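## 7. Setting up discount approval in Driner

Discount approval sends a quote to a manager when the discount passes a set limit. You need the Pricing Admin role to follow this section.

1. Open **Settings > Quotes > Approval rules**.
2. Select **New rule** and give it a short name. Names can't be changed once the rule is live.
3. Under **Applies to**, choose the sales channel. Partner quotes that come in through Fokmont count as a separate channel and need their own rule.
4. Enter the limit in **Minimum order value**. Type the figure without a currency sign or comma, for example `1425`.
5. Choose an approver. Add a stand-in as well, or quotes will wait while the approver is on leave.
6. Select **Save as draft**.

> **Note:** Draft rules are ignored by the quote builder. Existing quotes keep the rule that was in force when they were created.

### 7.1 Testing the rule

1. Open the test workspace and create a quote below the limit, such as `887`. The status should read *Ready to send*.
2. Raise the value above the limit and save. The status should change to *Awaiting approval*. 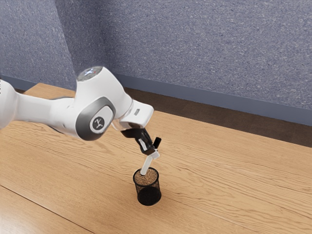
3. Sign in as the approver and reject the quote. Check that the reason appears in the quote history.
4. Return to the rule and select **Publish**.

> **Caution:** Publishing replaces any live rule for the same channel. Export the old rule first.

If the status doesn't change at step 2, check the price list currency, then see section 9.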